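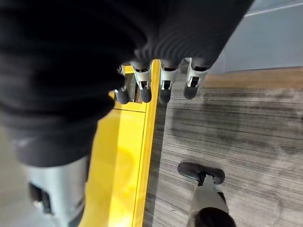 手首カメラの画像。黒いニットのスリーブ、指4本と親指、黄色い物体の縁が写っているもの

手首カメラの画像でスリーブと指先の影が物体マスクに混入し、把持前の縁推定が安定しない

投稿日:2020/03/20
タグ:手首カメラ セグメンテーション ハンドアイ校正 多指ハンド ROS

質問

多指ハンドの手首に小型カメラを付け、物体上面の縁を直線として推定し、親指と対向指の事前姿勢を決める処理を書いています。推定が安定しないので、構成の見直しも含めて助言をください。

環境は次のとおりです。
OS:Ubuntu 18.04
ミドルウェア:ROS Melodic
ハンドドライバ:Junalard(社内ラッパー経由、関節角は125Hzで配信)
把持計画:Drinmont
画像処理:OpenCV 3.2、Python 2.7

処理の流れ
1. 手首カメラの画像を取得し、歪み補正をかける
2. HSVに変換し、黄色の範囲でしきい値処理して物体マスクを作る
3. モルフォロジー処理(クロージング、5×5)
4. 最大輪郭を取り、右側の縁に直線を当てはめる
5. 直線を床面に平行な平面へ投影し、Drinmontに把持候補の基準軸として渡す

冒頭の画像が典型的な入力です。困っているのは以下の点です。

(a) 前腕から手にかけて黒いニットのスリーブをかぶせてあり、画像の左上から中央にかけてかなりの面積を占めます。物体の上面もスリーブに一部隠れるため、最大輪郭の左側は物体の外形ではなく布の縁になります。布には折り目ができるので、この境界は手首の姿勢によって毎回変わります。

(b) 物体の上面に光沢があり、反射した部分は彩度が落ちて淡いレモン色になります。一方で布と指の影が落ちるところは明度が下がります。両方を拾おうとしてしきい値を広げると、今度は床側に誤検出が出ます。

(c) 床は灰色の木目調で、細い平行の筋が横に走っています。Cannyをかけるとこの筋が大量に出ます。さらに不規則な黒っぽい汚れのような部分があり、Houghの投票がそちらに引っ張られることがあります。

記録した367フレームに手作業で縁の線を付け、推定結果と比べました。角度誤差3度以内を成功とすると、成功は258フレームです。失敗には2種類あり、布の縁を物体の縁と取り違えたものと、指先のすぐ下で輪郭が分断されて短いほうの線分を採用したものです。

指の領域については、関節角からの順運動学で各リンクの円柱モデルを画像に投影し、マスクを作って除外することも試しました。ところがマスクが実際の指から横に最大26画素ずれます。手を静止させるとずれは小さくなり、動作中に大きくなります。

知りたいのは次の3点です。
・布のように関節角から形状が決まらない遮蔽物を、どう除外するのが一般的か
・指マスクのずれは、ハンドアイ校正の誤差と考えるべきか、時刻同期の問題と考えるべきか
・色のしきい値をやめて学習ベースのセグメンテーションに切り替えるべき段階か

スリーブを外すことは運用上できません。

回答1(採用された回答)

2番目から。静止時に小さく、動作中に大きくなるのなら、まず時刻同期を疑います。校正誤差は手が止まっていても残ります。ずれを次の二つに分けて測ってください。

静止時のずれ:手を止めた姿勢を10種類以上用意し、各姿勢で投影した指先中心と、画像上の指先中心との差を取る。差が全姿勢で同じ方向なら、手首からカメラへの固定変換を見直す。姿勢ごとに方向が違うなら、関節のゼロ点かリンク長。

動作時のずれ:1本の指だけを一定速度で往復させ、往路と復路で差の符号が反転するかを見る。反転すれば遅れが支配的。横軸に指先の画像上の速度、縦軸にずれを取ると直線に近くなり、傾きが遅れ時間になる。

ROSでよくあるのは、画像のheader.stampが露光時刻ではなく、ドライバがバッファを受け取った時刻になっているケースです。ラッパー側で関節角のstampを打ち直していないかも見てください。遅れがほぼ一定なら、画像側のstampを固定値で補正し、関節角をその時刻に内挿すれば足ります。最新の関節角をそのまま使う実装は避けてください。

def joint_at(buf, t):
 # buf: (stamp, q) を時刻順に並べたリスト、qはnumpy配列
 for i in range(1, len(buf)):
 t0, q0 = buf[i-1]
 t1, q1 = buf[i]
 if t0 <= t <= t1:
 if t1 == t0:
 return q1
 a = (t - t0) / (t1 - t0)
 return q0 + a * (q1 - q0)
 return None

stampはto_sec()で浮動小数にしてから渡してください。範囲外はNoneを返し、そのフレームは捨てます。外挿はしないほうが安全です。

次に1番目。布の形状をモデル化する必要はありません。必要なのは右側の縁だけなので、左側の輪郭を最初から使わない構成にします。

・最大輪郭への直線当てはめをやめる
・画像の各行で、右から左へ走査し、彩度が低い側から高い側へ立ち上がる点を1点だけ取る
・指マスクを数画素膨張させた領域に入る点は捨てる
・残った点にRANSACで直線を当てはめる

布は黒いので、布と物体の境界でも彩度は変化します。ただし右から走査して最初に現れる立ち上がりを取れば、縁が見えている行では布の境界に届く前に点が決まります。縁が隠れている行では誤った点が出ますが、外れ値としてRANSACで落ちる量に収まるはずです。暗い画素ではHSVの彩度が不安定になるので、明度の下限を設けて、それ以下の画素は判定不能として扱ってください。

指先の下で輪郭が分断される件も、この方法なら連結性を使わないので問題になりません。クロージングも不要です。

光沢と影については、HSVよりLabのb成分を試してください。反射で淡くなった部分も床の灰色よりは高いb値が残ることが多く、しきい値を一つに減らせます。床の筋は無彩色なので、b成分の画像にはほとんど出ません。Cannyを輝度画像にかけている限り、(c)はパラメータ調整では解決しないと思います。

注意点を一つ。画像の上のほう、床と壁の境に茶色の帯があります。bは高めに出るので、関心領域を切って除外してください。床面の位置が既知なら、帯の位置も姿勢から予測できます。

3番目については、上記を試してからで十分です。

回答1へのコメント(質問者)

ありがとうございます。往復動作で確認したところ符号が反転しました。画像のstampは受信時刻でした。補正と内挿を入れ、Lab b成分の行走査に変えて同じ367フレームで再評価中です。上面の上端近くにある暗い横の継ぎ目は影響しますか。

回答1へのコメント(回答者)

横方向の継ぎ目なら、右から走査する限り縁の点には影響しません。継ぎ目と同じ行で縁の位置が数画素動く程度です。縁が立ち上がっている場合、床面と同じ高さに投影すると横にずれるので、縁の高さの平面で投影してください。そちらのほうが効きます。

回答2

学習ベースにしたほうが早いです。うちはJalaliでアノテーションして、U-Netの小さいやつを129枚で学習させました。布も指もまとめて「ロボット」クラスにしています。手のIoUは十分出ました。順運動学マスクは使っていません。

推論はCPUだと間に合わないのでGPUが要ります。照明を変えると落ちるので、撮影条件は散らしてください。

回答2へのコメント(質問者)

枚数の情報は参考になります。学習と評価の分割はフレーム単位ですか、記録単位ですか。

回答2へのコメント(回答者)

フレーム単位でランダムです。

回答2へのコメント(回答1の回答者)

連続した記録をフレーム単位で分けると、隣接フレームが両側に入って評価が甘くなります。記録単位で分けた数字がないと比較できません。

回答3

Bollmontのself-filterプラグインでロボット自身を消せませんか。URDFにスリーブ用の太めの円柱を足すだけです。

回答3へのコメント(質問者)

点群用のプラグインなので、今回の単眼画像には直接使えませんでした。太めの円柱は2Dのマスクで試しましたが、布のたるみを含む太さにすると右側の縁まで隠れてしまいます。

追記(質問者)

再評価の結果です。角度誤差3度以内の基準は変えていません。布の縁との取り違えはなくなりました。残った失敗は、指が縁の大部分に重なって有効な点が足りないフレームです。有効点数に下限を設け、足りないときは推定を返さず、Drinmont側で直前の基準軸を保持するようにしました。保持の上限は0.5秒で、超えたら手首を後退させて撮り直します。

指マスクは遅れ補正のあとも静止時に数画素のずれが残っています。親指だけ方向が違うので、ゼロ点を確認します。回答1を採用としました。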